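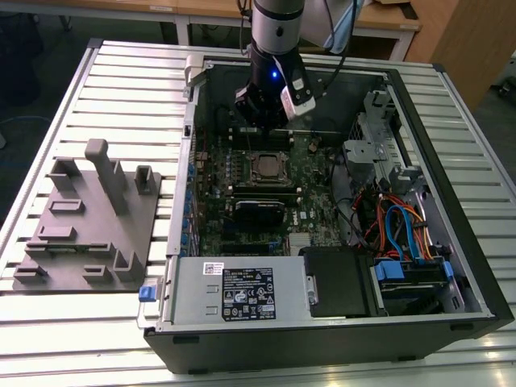

Processor swap on the old Dell tower

The tower went on its side on the slatted table with the side panel off, which leaves the board facing up and the socket at a comfortable height. I work this way whenever a processor is involved. Gravity keeps the chip where it was put, and the retention frame closes straight down.

The spare came from Benkirane, a surplus dealer I have used before, in a lot of 36 mixed parts. The listing said tested. I checked it for burrs along the edge of the substrate anyway and wiped the lid with isopropyl. Old paste came off in two passes.

Before anything else: power cord out, front button held down to drain the supply, drive cables pushed toward the cage. The SATA leads in this case are long and tend to drift back over the board.

The lever is released by pressing down and slightly outward, then swung clear. With the frame open, the contacts have no protection at all, so I keep screws and tools off that side of the table. 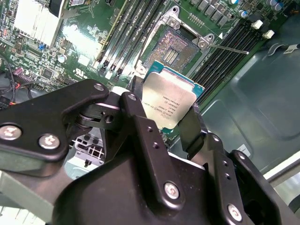 Alignment is the only part that takes any attention. The notches in the outline have to agree with the socket before the chip goes down, and it should be lowered flat with no sliding. A chip set down at an angle can bend contacts, and straightening those under a loupe is an evening gone. I have done it once, on a board from Flunitcombe - it never read the second memory channel again.

Paste is Nullo, a small dot in the center of the lid. Cooler screws go in crosswise, a few turns each.

Still to do: memory test overnight, then new firmware if the version is older than 1031.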